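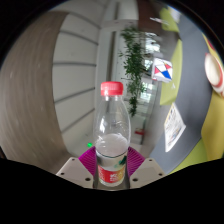

**How often does the water filter cartridge need to be replaced?**

Replace it every 1,000 liters or every 2 months, whichever comes first. The counter on the Drikora keeps track of both and turns the filter light amber when a change is due.

## 4. Changing the filter and flushing the system

This section covers the Drikora countertop water filter with the standard cartridge. If your unit has the under-sink kit, follow Section 5 for shutting off the water, then come back to step 4 of "Removing the old cartridge."

### Before you start

You will need:

- a new cartridge, part no. 857
- a dry towel
- a bowl or pitcher that holds at least 2 liters
- the gray housing key that came in the box

Check the seal on the new cartridge's wrapper. If it is torn, do not use the cartridge. Leave the wrapper on until you reach the installation steps.

> **CAUTION:** Use cold tap water only. Water warmer than 88 °F can damage the filter material and is not covered by the warranty.

### Removing the old cartridge

1. Turn the selector on the faucet adapter to TAP. Water should now come straight from the faucet and bypass the filter.
2. Press and hold the dispense lever until the flow stops. This lets the pressure out of the housing.
3. Unplug the power adapter from the wall.
4. Spread the towel and set the unit on it. On the under-sink kit, place the towel below the housing.
5. Fit the housing key over the cap and turn it counterclockwise. Once the cap moves freely, put the key down and finish by hand.
6. Lift the cap off and set it upside down on the towel. The O-ring may stay in the cap or stick to the rim of the housing. Find it before going on.
7. Pull the cartridge straight up. It will be heavier than the new one.
8. Pour any water left in the housing down the drain.

**Note:** If the cap will not turn, check that the lever has been held down until the flow stops completely. A housing under pressure is very hard to open. Do not use pliers or a pipe wrench.

### Cleaning the housing

Wipe the inside with a soft cloth and a little dish soap, then rinse it with tap water. A thin brown or tan film is normal in areas with iron in the water. For white scale, fill the housing with equal parts white vinegar and water, let it stand for half an hour, and rinse well.

Wash the O-ring by hand. Look for cuts and flat spots, and replace it if you find any. Spread a small amount of food-grade silicone grease around it with a fingertip. Petroleum jelly will make the rubber swell.

> **CAUTION:** Do not put the housing, cap, or O-ring in the dishwasher. Never use bleach on any part of the unit.

### Installing the new cartridge

1. Wash your hands, then take the cartridge out of its wrapper. Hold it by the sides and keep your fingers off the opening at the bottom.
2. Write the month on the blank strip, for example "April."
3. Lower the cartridge into the housing with the arrow pointing down. Press until it clicks.
4. Seat the O-ring in the groove in the cap.
5. Screw the cap on by hand until it stops. Do not use the key for tightening.
6. Plug in the power adapter.

### Flushing

A new cartridge gives off fine carbon dust. The first water may look gray and is not for drinking, though it can be used on houseplants.

1. Place the bowl under the spout.
2. Turn the selector to FILTER and open the cold faucet halfway.
3. Hold the lever down and let the unit run for 5 minutes, emptying the bowl as needed.
4. Release the lever and wait 10 minutes.
5. Run it again until the water is clear.
6. Look around the cap for drips. If you find any, turn the selector to TAP, release the pressure, and reseat the O-ring.

Freshly flushed water can look milky from trapped air. Let a glass of it stand. If it clears from the bottom up, the cause is air and no action is needed.

### Resetting the counter

Hold RESET until the light blinks green twice, then let go. If the light goes back to amber, the button was released too soon. Reset only after fitting a new cartridge.

### Storing filtered water

Keep filtered water in a clean, closed container in the refrigerator and use it within 2 days. Filtering removes chlorine, so the water does not keep as long as tap water does. Wash refillable containers and their caps with hot soapy water and let them air dry.

### Ordering and disposal

Cartridges are sold singly and in packs by Ragab Home Supply and at the Semau service counter in Kutiddale. Have the part number ready. Used cartridges go in the household trash once drained. The outer wrapper can be recycled where plastic film is accepted.

For low flow, odd taste, or a light that stays red, see Section 7.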